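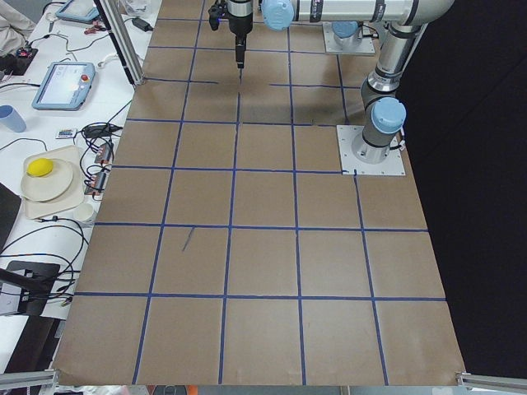
August 10, 2025 - Drimham notes

Spent the morning on lead-through with the near arm. Free-drive still feels heavy at the wrist, so I dropped the payload setting and got through 75 waypoints without swearing much. Much nicer! Remote runs on the Tuncer job are next, and I want those slower than last time - up to 2 seconds of lag on the link makes me overshoot every approach.
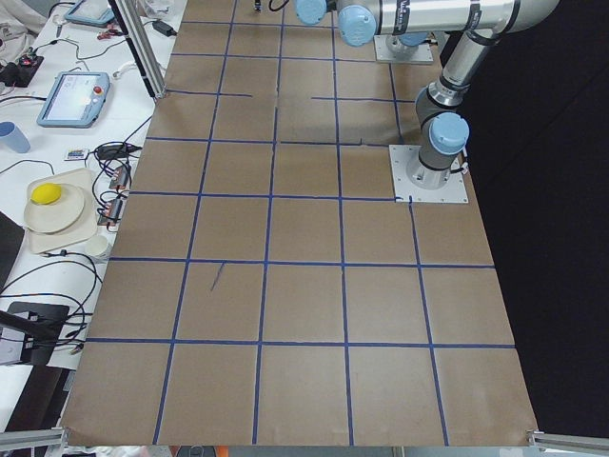

Taped grid, both arms on their plates.

For the pick demos I'm keeping 3 starts per cell and saving the bad ones too, labeled as bad.
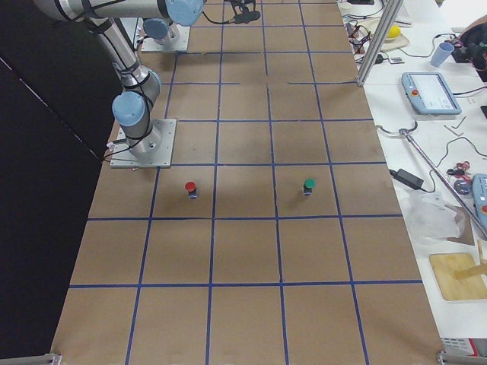 Wiebke Hamann thinks we should let go of the arm between waypoints, or the replay picks up our hand wobble. Trying that on the next batch, same speed.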